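Winik Packing, Mumevcombe: the grippers move in

The packing room took on its first grippers in February. Management called it a pilot. The packers called it February. Of the 3,000 small parcels that leave here in a good week, 890 now pass through a pair of black fingers first, and the people who used to do the pinching do the fetching, the checking and a surprising amount of the apologizing to customers.

The tool came from Pitar, and the training was 2 mornings and a binder. The binder has its own shelf. 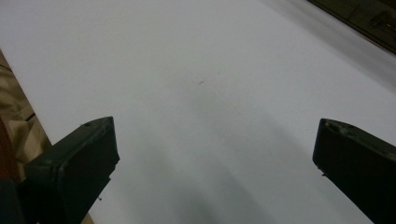
ON THE FLOOR

Fingers open, nothing between them, plenty of white to aim for. The right one has the scuffs of a working life, and the packers are a little proud of that. Their own hands look worse, but those never came up in the budget meeting.

Job titles changed too. Packers are now "cell attendants," with 4 extra cents an hour and a longer walk to the coffee machine. Wrists are better. Gossip is down, as the benches are farther apart.

Recent galleries
Grgić Cold Store: night shift
Mumevcombe loading dock, before the new doors
The Winik canteen, reopened
Label printers we have known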